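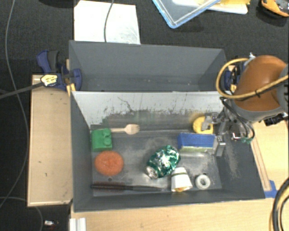
Ailsa Gunn keeps a three-ring binder on the shelf over her desk, and if you visit her at Kasent, the small automation outfit in Gakstead where she looks after testing, she will have it down and open before you've found a place for your coat. It's the house rules for picking trials. The first page is mostly about what goes in the bin, and she has strong feelings on the matter. A bin of matching cartons will flatter almost any arm, she says, and so her people are told to mix it up the way life does: a dented can beside a paper cup, a hairbrush near a scrubbing sponge, a toy block with its studs showing, a wooden fork lying flat where the bottom meets the wall. "The fork is a terrible thing to pick up," she told me, with real affection. "I'd put a fork in every bin in the country if they'd let me."

I had come expecting to hear about clever software, and there was a little of that over lunch, but what Ailsa wanted to talk about was manners. That's her word for it. A robot trial has manners, or it doesn't, and you can usually tell from how the people around it behave when a pick goes wrong. Do they write it down? Do they reach in and nudge the thing an inch to the left? (She has seen grown engineers do this and look at the ceiling while they did it.)

The binder is firm about nudging. Once a run has started, hands stay out of the bin until the arm is stopped and the person at the controls has said so out loud. If an object gets moved by a person, even by a sleeve, the run is marked as touched and it doesn't count toward the score. It may still be useful, and they keep it, but it goes in a different folder.

There are 18 rules in all, and she reckons some 4 of them cause nearly all the arguments. The one about clamps is a favorite. Bins have to be fixed to the table before a session, and whoever did the fixing gives each one a good shove to check. It sounds fussy until you've spent an afternoon, as Ailsa once did at her old job with Gagnon, trying to work out why an arm had started missing everything by the width of a thumb. The bin had been creeping. Every time the fingers brushed the wall it had gone a hair farther, and by three o'clock the robot was reaching very precisely for places where things used to be.

Then there's the rule about wear. Kasent doesn't swap out a bin for looking shabby. Scratches and smudges stay, cracks don't, and a bin with a sharp edge is gone the same day. I liked this one, I have to say. Warehouses are full of scuffed plastic, and a system that only knows a spotless bin is going to have a hard first week on the job. The newer staff sometimes want to give everything a good scrub before a customer comes by, and they're gently steered toward sweeping the floor.

Cables get a page to themselves, with a drawing. The arm is walked slowly through its full reach at the start of the day while somebody watches the hoses and wires the whole way, looking for anything that pulls tight or rubs. Two people do it together, one at the stop button and one watching. On a quiet morning it takes no time at all, and on a busy morning it's the first thing anyone would love to skip, so the sheet has a line for both sets of initials.

None of this is law, and Ailsa is careful to say so. There are formal safety standards for industrial robots, and she treats those as the ground she stands on. The binder sits on top. It covers the homely in-between things, like who empties the bin, what to do with a cup that's been squashed flat (retire it, log it, put out another) and how long a person ought to watch a machine before taking a break. She started it in January with a handful of pages, and people have been writing in the margins ever since.

The margins may be the best part. A partner shop called Fisel borrowed a copy and sent it back with notes in green ink, some of them quite cross. They thought the rule about photographing every bin before a run was too much bother. Ailsa wrote back, they wrote back again, and the version dated August 28, 2020 has a compromise in it - a photo at the start of each session and another whenever the mix of objects changes. Fisel's people still grumble about it. They've also asked when they can have the next copy.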